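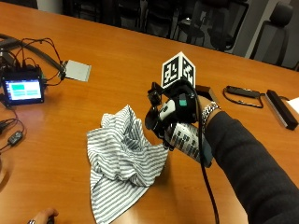 Brollitetti "feeding oil" on an already glossy table: is this a scam?

Ludside Home Forum > Furniture and Floors > Care and Cleaning

merike_h
26 Jun 2018
We have a big shiny orange-brown table at work and the office manager has decided it needs to be "fed." She went to a demo at the Mondon store and came back with a bottle of Brollitetti, which according to the label nourishes the wood and wakes up the grain. She wants it done every 30 days, forever.

My problem with this is that wood is dead. It was dead when it got to the factory. And the table has a thick clear finish on it, so I don't see how any oil is supposed to get to the wood in the first place. Am I missing something or is this just lemon-scented nothing?

kagiso_zwane
You're not missing anything. If water beads on it, oil is going to sit on top too. You wipe most of it off with the rag and the rest turns into a film that grabs dust. I did repairs in a furniture shop for 9 years and the pieces that came in the worst shape on top were usually the ones somebody had been loving with a bottle.

Liis L
I don't agree with that at all. My grandmother's sideboard got oiled every December and it looks better than anything I've bought new. Maybe the science is fuzzy but I trust my eyes.

kagiso_zwane
Was the sideboard varnished, or an oil finish? Because those are two different conversations. On an oil finish, sure, put more oil on it.

Liis L
I have no idea. It's brown and it's beautiful.

gloria_correia
Going to stick up for the product a little. I've used Brollitetti on a varnished desk and the fine scratches were harder to see afterward. So it does something.

merike_h
For how long, though? Anything wet hides scratches. I could spit on it.

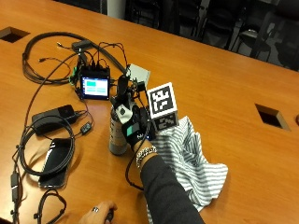
And the bottle never says what's in it, which bothers me more than the price. "Natural oils and conditioners." Which oils? I wrote to the address on the back and got a coupon. If there's silicone in there and we ever want the top refinished, from what I've read that's going to be a headache for whoever does the work.

gloria_correia
About a week, to be fair to you. Then the scratches were back and I did it again. I guess I see your point about the coupon.

kagiso_zwane
She's right about silicone. New finish pulls away from it and leaves little craters (fisheyes). I can't tell you if this brand has it or not, and I'm not going to say it does. But a company that was sure it didn't would probably print that on the front in big letters.

kstank
Everybody here is way too hard on this stuff. I switched to Lūse paste wax after trying the oil and my table has a real glow now. You want wax. Wax protects.

kagiso_zwane
Protects against what? It's softer than the varnish under it. A hot mug goes straight through. I like wax fine for the feel and the look, but people talk about it like it's armor.

kstank
Against daily wear. Seriously, try it before you knock it.

merike_h

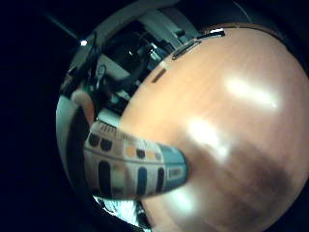 I'm not convinced wax is the answer for us either, because more shine is the last thing I'm after. The office manager keeps saying the oil will "bring out the grain," and ours is pretty faint to begin with. But look at the long streak of glare, and then the second bright patch below it. You lose part of the grain right there. How does adding gloss on top of gloss bring anything out? If I wanted to see more wood I'd want a duller surface.

Liis L
Then have it rubbed out to satin. My brother-in-law did that to a dining table and it looked expensive.

kagiso_zwane
It can look great. It's also easy to cut through the finish at the edges if you get impatient, and then you own a bigger problem than glare. On a table belonging to your employer I wouldn't touch it. Damp cloth, a drop of dish soap if it's greasy, dry cloth after. Pull the blinds if the shine bugs you.

gloria_correia
What did they charge for it at Mondon? I paid 4 dollars for the small one but that was on clearance.

merike_h
More than that, and she bought a case. I asked whether she'd let me do half the table with the oil and half with plain water and then have people guess which is which. She said that would be disrespectful to the table.

kstank
Do it anyway. Put Lūse on the middle while you're at it.

merike_h
If I get an evening alone with it I might. I'll post the guesses.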